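Brunero library's repair evening moves to larger room

26/09/2023

The monthly repair evening at Brunero public library will move to the large reading room on the second floor after a summer in which more people signed up than the old room could hold.

The evenings started in the children's activity room, which has a limit of 40 people. In August, 265 residents asked for a place, and most were put on a waiting list. The reading room can take 120.

"We were turning people away at the stairs with a toaster under their arm," said Rocío Pacheco, who runs adult programs at the library. "Some of them had come in on the bus from Budon."

Visitors may bring up to 2 items each. Small household appliances, clothing, bikes and wooden furniture are accepted. Microwaves, gas heaters and anything with a swollen battery are not - the library asks that those go to the county drop-off site on Sekiguchi Road.

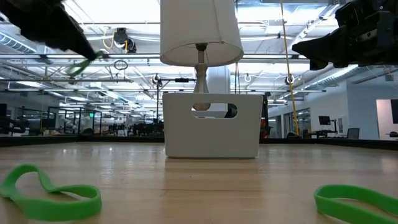
Registration opens online and at the front desk two weeks before each session. People already on the August waiting list will be contacted first and do not need to sign up again. Anyone who has changed their phone number should let the desk know.

There is no charge for labor. Parts are paid for by the owner, and the menders will give a price before ordering anything. Fosine, the hardware store across from the library, has agreed to stay open an hour later on repair evenings so that fuses, screws and glue can be bought on the spot.

Arne Böttcher, a retired electrician who has worked at every session so far, said the bigger room would also mean more outlets. "We had one good circuit downstairs. If somebody plugged in an iron, the sewing machines stopped."

The library is looking for more people who can sew or work on bikes. Kimie Ichikawa is currently the only mender taking clothing, and her table is usually full within the first half hour.

The reading room will close to other users at 5 p.m. on repair evenings. Study desks on the first floor will stay open until 9 p.m. as usual.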